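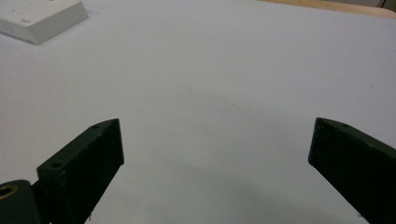

How does a cartoon drawing move?

A cartoon drawing stays perfectly still the whole time, and what you are watching is a great many drawings shown very quickly, one after another, each a tiny bit different from the last. Your eyes and your brain join them up into one smooth movement.

Let's think about a cat lifting its paw. In the first drawing the paw is on the floor. In the next it is a whisker higher, then a whisker higher again, and so on until the paw is up by the cat's ear. If you looked at all of those drawings spread out on the carpet, you would see a whole crowd of cats. Flick through them fast and there is only one cat, and it's waving at you!

How many drawings does it take?

Films usually show 24 pictures every second. That is a lot of cats to draw, so for a long time animators have used a clever way of saving their wrists. They often show each drawing for two pictures in a row, which means they only need 12 drawings for a second of film. They call this working "on twos". When something very quick is happening, such as a chase or a big splash, they may go back to a new drawing every time (that's called "on ones", as you might have guessed).

Even on twos the pile gets high. Odette Lemaire made a short film about a grumpy ferry captain called Plarnier, who wants to paint his boat but can't choose a colour, and it took 3,856 drawings. The bit where he sneezes used 55 of them all by itself. Odette says it is her favourite bit, and that she had to sneeze into a mirror over and over to see what her own nose was doing.

Who draws them all?

Sometimes it's one very patient person, but on a bigger cartoon the work is shared. One artist draws the most important moments, which are called key drawings. For Captain Plarnier's sneeze, those would be his head tipped right back, then his head flung forward with his hat coming off. Another artist draws everything that happens in the middle. Those are called in-betweens, and the person who makes them is an in-betweener, which has to be one of the nicest job names going. 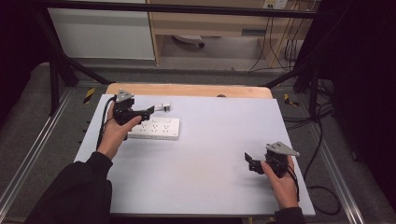
In-betweens are trickier than they sound, though. If you space them all out evenly, the movement looks a bit stiff, like a toy being pulled along on a string. Most things in real life start slowly, speed up in the middle and slow down again before they stop. Try it with your own arm, reaching out for a glass of water (or a biscuit, if there's one going). To get that feeling, animators put their drawings close together at the beginning and end of a movement and further apart in the middle. Drawings that are close together look slow. Drawings that are far apart look fast.

Then there's squashing and stretching, which is my own favourite part. A bouncing ball in a cartoon gets long and thin as it falls, and goes flat like a pancake when it hits the ground. A real ball changes shape much less than that, but the cartoon one feels bouncier, and it's a good deal more fun to draw.

Do people still draw cartoons on paper?

Some do, and many more draw on a screen with a special pen. There are also cartoons where the characters are built inside a computer, a bit like puppets, and the animator moves them from one pose to the next. The computer can help with the in-betweens, but the animator still has to check them and fix the ones that look odd.

If you'd like to have a go yourself, find a small pad of sticky notes and draw a dot near the bottom of the very last page. Fold the page above it down and draw the dot again, a little higher up. Keep going until you run out of pages or your dot reaches the top, then flick the pad from back to front with your thumb. Once you've got the hang of dots, you could give yours some legs.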